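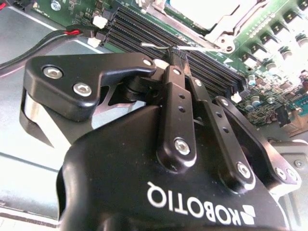 Fig. 8. Wrist camera view, fingertip between the memory slots.

Section 8: Teaching the approach to the memory slots

By now your arm should be bolted down and the Nutero control box should be talking to it, so we can move on to the part most Maltlow builders look forward to (and fret over a little!). Take your time with this one, and put the kettle on first if you like.

1. Unplug the server board from the wall and set its chassis flat on the bench. Clamp it at both ends.

2. In the Jindska menu, set the travel speed to 2 percent. It will feel painfully slow, and that's fine for a first pass.

3. Jog the gripper until it is 300 mm over the board, then open the wrist camera window. The gripper body takes up a lot of the view, so watch the fingertip and the white latches at the slot ends.

4. Lower the arm in small taps of the jog key. Keep the fingertip in the gap between the slots, well clear of the silver retention lever on the CPU socket.

5. Press Save Point, name it, and raise the arm straight up before you move sideways.

Note: If a bright lamp washes out the CPU socket in the camera view, tilt the lamp away and carry on. You don't need to teach the points over again.

CAUTION: Keep one hand near the stop button whenever the fingertip is below the tops of the capacitors. Never reach into the chassis while the arm is powered.

Go over the linkage screws with a hex key every 600 cycles.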